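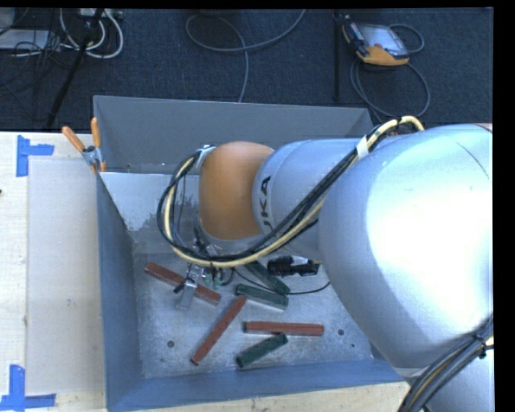 I finished pruning the tag pages on the Tellomance site on January 20, 2022. Of 200 indexed URLs, 165 had drawn no search clicks since August, and most were tags holding a single post. A photo of a gray metal bin with red-brown and dark green bars under a robot arm had seven tags of its own, "bin" and "orange" among them. I set the thin pages to noindex and left 25 in the sitemap — the ones with real text. Rivar still reports the old count. I will recrawl before touching the canonical tags on the Laing subdomain.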